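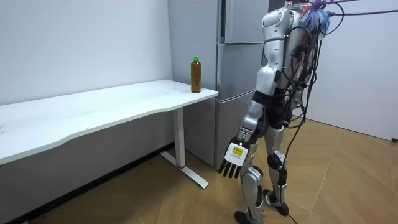 Trovis estrena suite de fotos y copia en la nube, otra vez

Coltow presentó el viernes la nueva versión de Trovis, su paquete gratuito de fotos, correo y sincronización. Promete 80 GB por cuenta, aunque la letra pequeña los limita a 39 si no se instala también el correo.
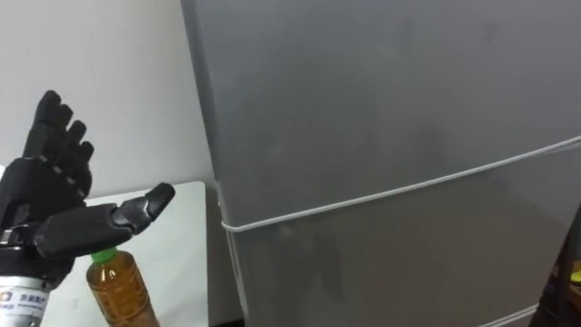
Efe Ezeani

La empresa habla de "sincronización total". La versión anterior prometía lo mismo y todavía duplica álbumes.

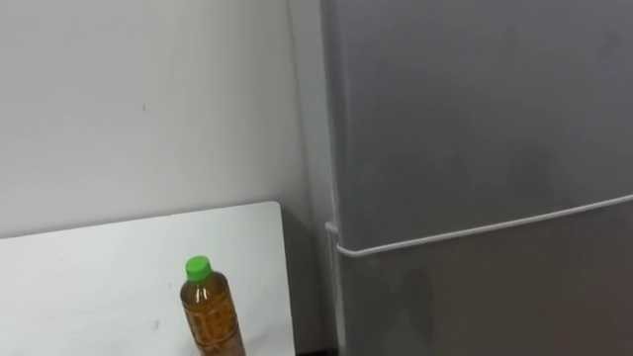
Un rincón con mesa blanca y frigorífico.

No hay fecha para Linux. La beta se descarga desde febrero.
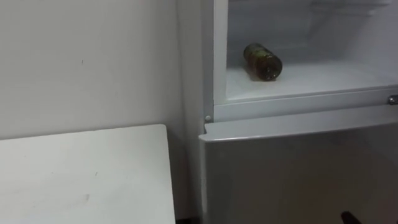
La mesa, junto a la pared.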